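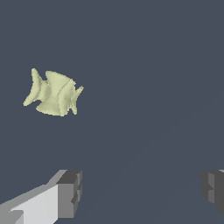 Posted by drainside_keith, 23 April 2020

Fendside Angling and Waterways Forum > General > Close season on the Steton Drain

With the banks shut to us anyway I've been going through old club papers, and I want to raise the close season on the Steton Drain again. We dropped it on the stillwater at Cunstead years ago and the fishing there has not suffered that I can see. The Drain is classed as river because it joins the main channel below the sluice, so we lose the whole spring on it.

The club has held the rights since 1864 and for most of that time members fished when they liked. The old rule book only mentions pike. I would like to see the Drain treated the same as Cunstead. What do others think?

bream_and_butter wrote:

Against. The Drain is narrow and shallow and everything in it spawns in the same few weed beds between the road bridge and the pumping station. Cunstead is a dug pit with depth all over. You can't compare them.

Also it isn't up to the club. If it counts as river then the byelaw applies, whatever our rule book says.

drainside_keith wrote:

I know it isn't up to the club. The club can ask, though. Other clubs have had stretches looked at again when there is a sluice or a weir between them and the river. Nothing comes up through ours except eels.

Tench64 wrote:

Not true about the eels. I had a river chub above the sluice last November, well over 2 lb, and nobody stocked chub in there. They must come through when the gates are lifted.

I'm with bream on this. Leave it alone. The banks need the rest as much as the fish do. By the end of the winter the path on the Fendside bank is a mud slide and it takes until June for the grass to come back.

float_only wrote:

I'd be in favour, with limits. Open it but close the weed bed stretch. It's a short walk and could be roped off at both ends.

The reason I care is that I don't drive. Cunstead is two buses for me and the Drain is at the end of my road. For three months I have nowhere to fish, and it's the three months with the best weather.

bream_and_butter wrote:

Who is going to check the ropes? We had a no-night-fishing sign on that bank and it was used for a barbecue.

Marshwader wrote:

Can I correct the thing about 1864. That is the year the Drain was dug out again, when the pumping station went in. The club came later. The date is on the brickwork over the outfall and people have been quoting it as the club's date ever since. I don't have the real one but the oldest minute book I've seen is a good deal newer.

On the main question I don't mind either way. I mostly go for a walk with the rod these days, and I put Bach on in the car afterwards and go home.

drainside_keith wrote:

Fair enough on the date, it was on the old membership card so I took it as right.

Tench64, was the chub definitely a chub and not a big dace?

Tench64 wrote:

Definitely a chub. Convex anal fin, big white mouth. I have been fishing long enough to tell.

float_only wrote:

Going back to the weed beds, has anybody looked at them lately? They cut right through the middle one when they cleared the channel and I'm not sure how much is left. If the fish have moved up towards Steton then we are arguing over the wrong bit of bank.

bream_and_butter wrote:

Some of the middle one is left. The one by the bridge was not touched. I walk the dog down there for my exercise and the roach were in it this week, splashing about in the edge. That is exactly what I don't want people casting into.

drainside_keith wrote:

All right. I'll still put it down for the next meeting, whenever we're allowed one, and I'll word it as float_only says with the weed beds left out. The limit for items is 6 and there are already four, so anyone else with something to raise had better send it in.

Tench64 wrote:

I'll be voting no but put it down by all means. Can one of the four be the gate at the Cunstead end? The chain has been off it since the winter.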